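Dye notebook, 2020-07-04
Onion skin and madder, second round of fastness strips

Scoured the last of the Ondrejka cotton before starting. Soda ash at the usual strength, simmered for an hour, rinsed until the water ran clear. The first rinse came out the colour of weak tea, same as in February, so that cloth still has plenty of size in it as delivered. Puspita thinks we should scour it twice as a matter of course. I would sooner soak it overnight and scour once. Not settled.

Mordant: alum, 15% on weight of fibre, cotton tannined first with oak gall. Dry weight of the batch was 682 g. Left in the bath overnight with the lid on. pH not taken, strips have run out, Branislav to reorder from Dimport.

Onion skins gave a stronger orange than expected. We used the brown ones only and kept the red for later. Madder was the ground root from Zasto, brought up slowly and held under 70. It crept over once while I was on the phone to Radomír about the invoice, and the last two skeins are browner than the rest. They are tied with black thread so they don't get mixed in. Don't use them for the strips.

Iron dip: 2 minutes only. Rosimeire left one piece in for longer to see, and it went a flat olive and feels harsh. Label it and keep it, the colour might be wanted for the Trasonbridge samples.

Strips are in the south window, half covered with card, one set of each colour. Iveta will move them if the decorators need to get at the sill. Check weekly. Write the date on the card and not on the cloth, the ink ran last time.
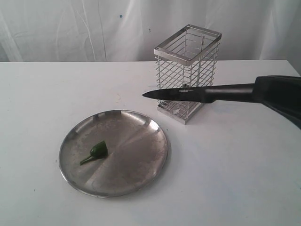

Wash tests next, with neutral soap at 40. Rub each strip against undyed white afterwards and keep the white with it. Anything that marks gets a second rinse and is tested again. For laying out and comparing, use the white tabletop with the white cloth hung behind it, and put the small wet samples on the round steel plate, never straight on the table. The cloth hangs in folds and they go grey in places, so judge colour against the table.

Still to do: weigh the remaining gall, decant the iron liquor, find the lid for the big pan. Ask Radomír if the 2000 ml beaker is coming back.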